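Session 2: Reading a Vendor Pitch

Product for this week: the Trikby hand-held gripper kit from Kalterora, list price $1,956 for 2 grippers. The brochure says a new user can record kitchen tasks after 18 minutes of training. It does not say how well.

Mark every claim in your copy as measured, promised or implied. Most fall in the third group – "natural motion" has no number behind it anywhere.

Ask what the price leaves out. Spare fingers? Software after year one? The warranty page is silent on both.

Look at the working setup too. A bowl on a stretch of counter is an easy job, and easy jobs sell kits.

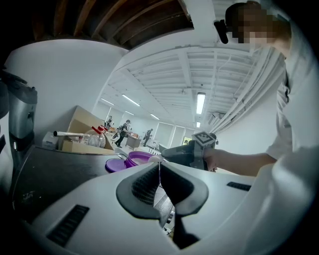
Fig. 2. Hand-held gripper with marker tag, pointed at a purple bowl.

Bring one question the brochure can't answer.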